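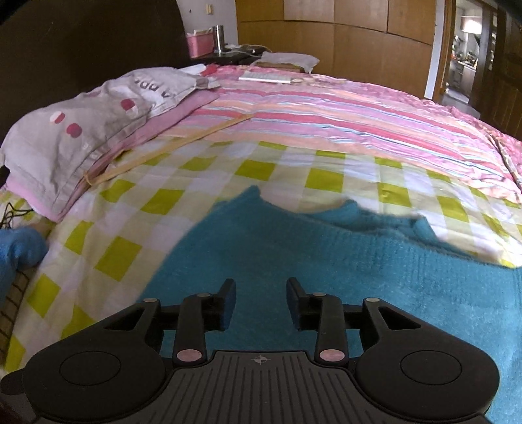

Teal knit on the bed, checkered sheet underneath

Home | Ask | Topics | Laundry & Fabric Care | Log in

Fuzzy teal knit piece, how do I fold and store it without creases?

Posted February 5, 2025 in Laundry & Fabric Care
148 views | 7 shares

I have a big teal-blue knit that spends most of its time spread over the bed. It's fuzzy on top with fine ribs running one way. I want to put it away until July because the closet is getting redone, and every time I fold it I end up with hard creases in the same spots. The hem also won't lie flat once it's been folded for a while.

It weighs 700 grams on the kitchen scale, so it's heavy enough that I don't want to hang it. The label is gone. The shelf I have for it is narrow and the other option is a Penbridge under-bed box. Should I roll it or fold it? And is it all right to steam it first?

tallowfield

Roll it. Lay it out flat on the bed, smooth it with your hands in the direction of the ribs, and fold the sides in until it's as wide as your box. Put a clean cotton pillowcase on top before you roll so the fuzzy side isn't rubbing against itself. Keep the roll loose.

For the hem, pin it flat to a towel, hold the steamer a couple of inches above it and don't press down. Let it dry completely before you unpin it. With no label I would treat it as wool and keep the steam short. Try a corner first.

Wash it before storing if it has been on the bed all winter. Moths go for skin oils and crumbs.

mapleandpin

I fold mine in thirds and refold it a different way once a month. Works fine. Roughly 200 rows of ribbing in mine and no permanent lines yet. The under-bed box is better than a narrow shelf where half of it hangs over the front.

dockside_r

vacuum bag, takes up no room at all

oldgreenvan

I'd skip the vacuum bag for anything fuzzy. I left a throw in one for a season and the pile stayed flat even after two washes.

mapleandpin

Share | Save | Report

We use cookies to remember your settings. Accept | Manage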